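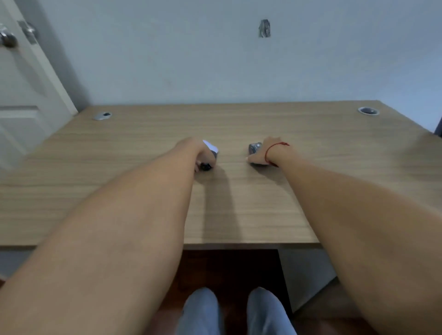 Gurnside Desk Tidy Group: Minutes, May 2019

Place: Plelton Room, second floor
Chair: Ornella Ferraro

Opening

Ornella opened with a big thank you to everyone who cleared a desk since we last met. It shows! Walking through the office this morning was a real pleasure, and the window side has never looked better.

The minutes of the last meeting were agreed with one change: the spare lamp went to Room 302, and we had written it down for the store room.

1. Light oak-colored desks

Everybody likes these. The pale top makes the whole room feel brighter, and against the blue-gray wall it looks lovely (several people said so before Ornella even asked). The group talked about what should live on top and what should go away at the end of the day. Agreed that small things are the real problem, the little bits you pick up one by one and then put straight back down again two inches over.

Agreed: each desk gets one shallow tray for small items. Anything that doesn't fit in the tray goes in a drawer, gets taken home, or goes to the swap shelf.

2. Cables

The grommets at the back of the desktop are there to be used! Chargers and lamp cords should go down through them and be tied underneath. Ornella offered to show anyone how to do it and has plenty of ties left.

Action: Ornella to put a bag of cable ties by the printer.

3. Trays and budget

We have $600 for the year and have spent none of it yet. Two kinds of tray were passed around, the Ululow and the Fourie. The Ululow is deeper and stacks well. The Fourie has a felt base, so it doesn't slide or scratch, and it won the vote easily. One request for dark green if it comes in that color.

Action: Ornella to order Fourie trays and ask about green.

4. Swap shelf

Going really well. The hole punch found a new home within an hour, and so did the bookends. Items can stay on the shelf for up to 3 weeks, then they go to the donation box. Please put a note on anything that needs a battery.

5. Any other business

A request for a second wipe-down cloth at the far end. Yes, happily.

The next big clear-out will be in October, with cake again.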